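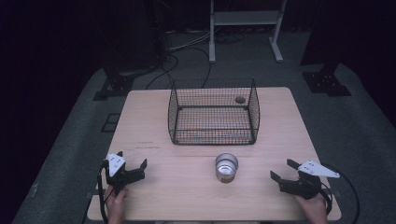

Why keep the failed attempts at all, a reader from Maglaya asked under my previous entry, if the model is only meant to learn the good ones? The question deserves a proper answer. At Gultness we retain every demonstration and label each one by outcome. Of the 92 recorded for the Itance set in December, nine were marked as failures - and those are held apart from the training portion. 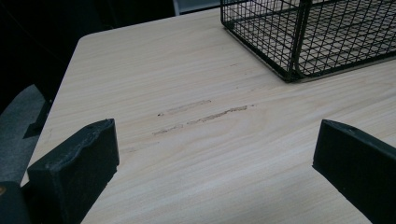 They are used for checking. A second reviewer goes through them before release, and any label in dispute is settled within five working days. The same rule will apply to the Flodov set.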